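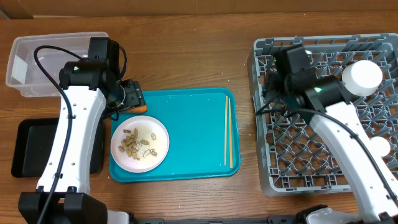
Peanuts and chopsticks on the teal tray.

I have been meaning to write about snack trays since February, when my neighbor Beverley Faulkner asked me how on earth I get anyone to eat a carrot before dinner. My answer is a tray! I put everything on one, with a rim so things don't roll, and I carry it to wherever people happen to be sitting.

The peanuts come first in our house. I buy them in the shell from the Mirkeck market and shell them on a Tuesday evening while the radio is on, and I have given up on rubbing off every last bit of papery skin. A few always come along to the plate and I rather like them there. A plain white plate is best, because you can see what you've got and sweep the crumbs off at the end.

Chopsticks for peanuts was Na-rae Jang's idea. She came for lunch years ago, watched me dig into the bowl with my whole hand (I was hungry, and it had been a long drive), and very kindly passed me a pair. It slows you down, which my doctor would approve of, and it keeps the salt off your fingers if you're reading or playing cards. I was hopeless for the first 7 or 8 peanuts and then quite pleased with myself.

Now, carrots. I like them whole and I like them with the skin on, given a good scrub under the tap. Toshiko Yoshida peels hers and cuts them into perfect little sticks, and they are lovely, but I always feel the flavor is closer to the outside.
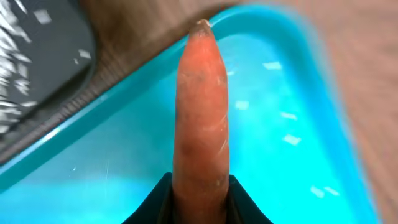
One carrot, skin and scuffs and all.

I don't mind a scratch or a dark smudge on a carrot one bit. My grandmother grew hers in heavy soil and they came up looking like they'd been in a fight, and they were the sweetest I've ever eaten. What I do check for is bendiness — a carrot that bends goes in the soup pot.

If you want a dip, I mix plain yogurt with a spoonful of peanut butter, a squeeze of lime and a little soy sauce, and thin it with warm water until it drops off the spoon. It keeps until the weekend in the fridge. Beverley has had the recipe twice now and lost it both times, so Beverley, it's here whenever you need it.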